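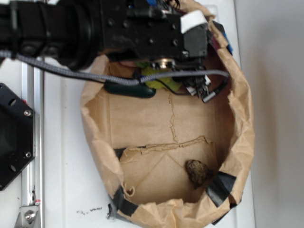

Why does a paper bag stand up?

Take a brown paper bag that has come home folded flat. Lay it on the kitchen worktop and it is a floppy thing, about as proud as a pancake. Open it out and it stands there by itself with its mouth open, waiting to be fed. The paper is the same paper. So who taught it to stand?

The folds did. Paper is feeble when it is flat, but put a crease in it and the crease behaves a bit like a bone. A bag with a flat bottom has creases round its floor and up its sides, and between them they hold the walls up. You can check this with a sheet of writing paper. Try to stand it on its edge and it will faint. Fold it down the middle, open it halfway like a birthday card, and it stands up very well.

Now look at the floor of a bag from the inside. It is usually the messiest part, with flaps and ridges going across it. That is where the paper has been folded over itself and glued, so the floor has more layers than the walls. Sensible, as the floor has to carry the potatoes.

Brown paper comes from wood. The wood is cooked until it turns into a mush of tiny threads called fibres, which are then spread out thin, squashed and dried. Long fibres tangle together nicely and are hard to pull apart. The brown is more or less the colour the mush came out. White paper has had a bleach.

Something to try: the feely bag

You will need a paper bag, some tape and a few things that feel different from each other. A rock is good. So is a textured ball, something fluffy, and something smooth and rounded.

Roll or fold the top of the bag down on the outside. This makes a thicker rim, and the bag stops flopping shut on your wrist.

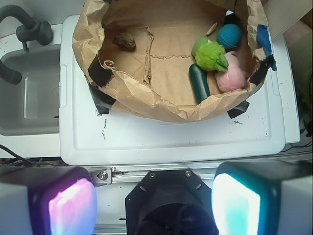
Tape the bag to whatever it is standing on, or it will follow your hand about like a puppy. Then shut your eyes, reach in and say what you have got hold of before you pull it out. Rocks are easy. Fluffy things are harder than you would think, and people have been known to shriek.

Keep the bag away from the sink. Water gets in between the fibres and they let go of one another, and then you have a hole with some bag round it.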